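Teaching by hand or by remote? Moving a keyboard across a desk

Forum: Robot Learning at Home and Work
Replies: 6

skiterbridge_dad
Hi all, long-time reader and first-time starter of a thread, so please be kind! I'm trying to teach an arm to pick up a computer keyboard and set it down somewhere else on the desk. I have 96 demonstrations so far, all done by remote control from a chair across the room, and I'm worn out. The arm goes in too flat every time, bumps the keys and stops. Before I push on to 200, would I be better off holding a gripper in my own hand and showing it the job that way?

plumjam
Oh, I feel for you, keyboards are miserable things to start on! They're long, they're thin, and all the weight you don't want is hanging off the far end. I switched to a hand-held gripper last May and I wouldn't go back. With the remote I was always thinking about the sticks, and with the gripper I just think about the keyboard. We did 500 in the end, with plenty of tea in between.

My order of doing things, for what it's worth:

1. Pick one end and stay with it for the first batch. I like the number pad end, with one finger on each side of it, and then I let the rest tip however it wants to. 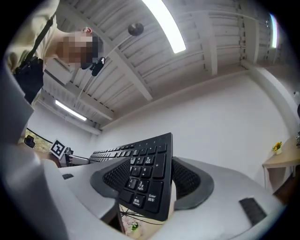

2. Go slower than feels natural on the way down. I do a slow count to 10 between lifting and letting go, and my set-downs got a lot gentler once I started.

3. Change where it starts. Turn it, push it back, put a mug near it. I was lazy about this at first and had to redo a whole afternoon.

grumpy_gantry
I'm going to disagree a little, and I hope it comes across as friendly. Your wrist can do things the arm can't. Plumjam has that keyboard tipped up very steeply, and it's a fine grip for a person, but my arm would run out of joint travel long before it got there. With the remote, every demo you record is one the robot has already managed. That's worth some boredom.

plumjam
Fair point, and I did throw out a fair number for that very reason! I check each one against the arm's reach now. Still quicker for me, even counting the ones I toss.

zirkance_fan
Could you do both? I use hand-held for the bulk and then a small batch by remote at the end, mostly for the set-down. Also, skiterbridge_dad, if it's going in too flat, have a look at your demos before you blame the arm. Mine was copying me perfectly — I was the one coming in flat.

skiterbridge_dad
Well, I just watched a dozen of mine and yes, there I am, skimming along like I'm landing a plane. Thank you, all of you. I'll borrow a hand-held gripper, start at the number pad end, and keep the tilt modest so grumpy_gantry can sleep at night.

grumpy_gantry
Much obliged. Write down your joint limits before you start, and post how the first batch goes.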